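Clorkard Demo Kit, Set-Up Guide
Section 10: Running the Kit at an Open Day

Read this section before visitors arrive. Reading it while they watch is possible but does little for the mood.

10.1 Before the doors open

1. Put the table against a wall. Visitors will approach from every side you leave open, including ones you thought were blocked by a chair.
2. Lock the table feet and press down on each corner. If it rocks, fix it now.
3. Run the Pliliseck warm-up routine once with the gripper empty.
4. Set arm speed to Visitor. The Fast setting is for people who own spare mirrors.
5. Confirm that the stop button is within reach of the operator and out of reach of anyone under 11.

Note: The kit log holds 1,000 entries. Clear it the evening before, or the oldest runs will be overwritten around the time somebody important asks to see them.

10.2 The fruit and mirror demonstration

1. Lay the mirror flat on the table, glass side up. Wipe it.
2. Wipe it again after the first group. They will have touched it.
3. Place one apple in the pick-up area. Firm apples only. Pears bruise and the Gentile soft pads do not help as much as the box suggests.
4. Press Start and step back behind the tape.
5. Let the fingers close fully before you begin talking. A sentence cut short by a dropped apple is hard to finish.
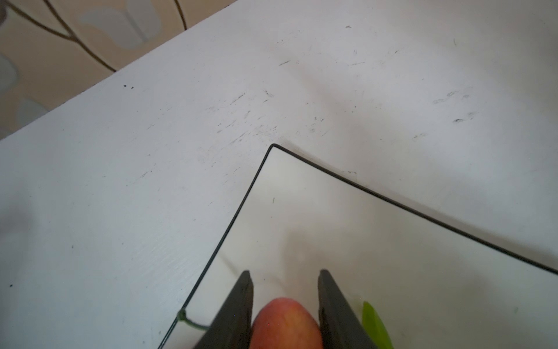
One operator, Jastitz, wrote back that step 5 is optimistic, as the crowd starts asking questions at step 1 and the only cure is to answer with your back to the arm and a hand on the stop button. We have left the step in and added the hand.

CAUTION: Do not let visitors feed the gripper by hand. It can't tell an apple from a thumb.

CAUTION: Do not eat the demonstration apple. It has been on the floor.

10.3 Packing up

1. Park the arm and switch off at the wall.
2. Wrap the mirror before anything else goes in the case.
3. Write the number of drops on the card inside the lid. Be truthful; the next operator will find out by lunchtime.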